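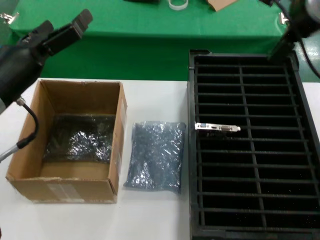
Hi everyone at Luangrath,

I know the form asks for two paragraphs, but you also said on the phone that you like to hear how things are really going, so I'm taking you at your word. This covers everything since February on the Mosevton radio tapes.

First, the number you want. We have 111 tapes fully transferred, listened to and entered in the catalog. I told you I'd have more than that by now and I don't. The first few weeks went to cleaning and baking the reels from the early shows, and the oven we'd been promised at the college was booked solid until the middle of the month. Once we got our turn things picked up, and we're doing the reels in small batches overnight and running them through the deck the next morning. The cassettes are much easier, apart from the cheap 90-minute ones. Those were made so thin that they stretch if you look at them wrong, and I've stopped letting anybody fast-forward them at all. We play them straight through and have lunch.

The good stuff is very good! We found a complete run of the Sunday farm call-in show from one summer, including a long argument about whose goats were in whose beans that goes on for three episodes and brings in the feed store, two cousins and a man who just wanted to sell a truck. There's also a live dance from the old Grange hall with the band introducing every player by name, and I've already heard from one family who had no recording of their grandfather at all. I sent them a copy the same afternoon. I hope that's okay under the agreement – it was a station recording, so I think we're covered, but tell me if you want me to hold off on more of those.

Paweena Onsri has taken over the Thai and Lao language hours and I can't say enough about her. The labels on those boxes mostly say "Music, Sat" and she's been working out the real dates from weather reports and ads. She reckons one tape I'd filed as music is mostly a cooking lesson, and she's written out the recipes in the notes field, which made the notes field very long and broke our spreadsheet. So we moved the whole catalog into Prakex two weeks ago. It took three evenings and some swearing. Old entries came across fine except for the condition notes, where everything after the first comma vanished. I had a backup and I'm pasting them back in by hand when I have a spare half hour.

Money. We've spent $1,890 on supplies so far, mostly splicing tape, new boxes, storage and the replacement belts for the second cassette deck. That's a little over what I'd put down for this stage. The Vovus cleaning kit I had budgeted for turned out to be wrong for our reels, so I sent it back and the refund should show up in the next statement. I'd like to move what's left in the travel line over to Paweena's hours, if you'll agree to it. I haven't traveled anywhere and don't expect to, and she's already doing more than we pay her for.

Things that are bugging me: the back room at the library gets damp when it rains, and I've moved the reels up to the middle shelves until the gutter is fixed. We also have 30 tapes with no label of any kind. I listened to the first few minutes of one and it was a person breathing and then a polka. I'm leaving those for last.

For the next stretch I want to finish the farm shows, get Paweena through the rest of the Saturday hours, and set up a listening afternoon at the library so people can come put names to voices. A couple of the old announcers are still in town and one of them has offered to bring pie. We haven't picked a day yet. You'd all be welcome, and I'd need to know by the week before so we have enough chairs.

Two questions for you. Do you need receipts scanned one by one, or is a single file all right? And is the final report still due at the end of summer, or did that move when the start date did? I have it down both ways on two different calendars.

I'll call after the weekend about the travel money.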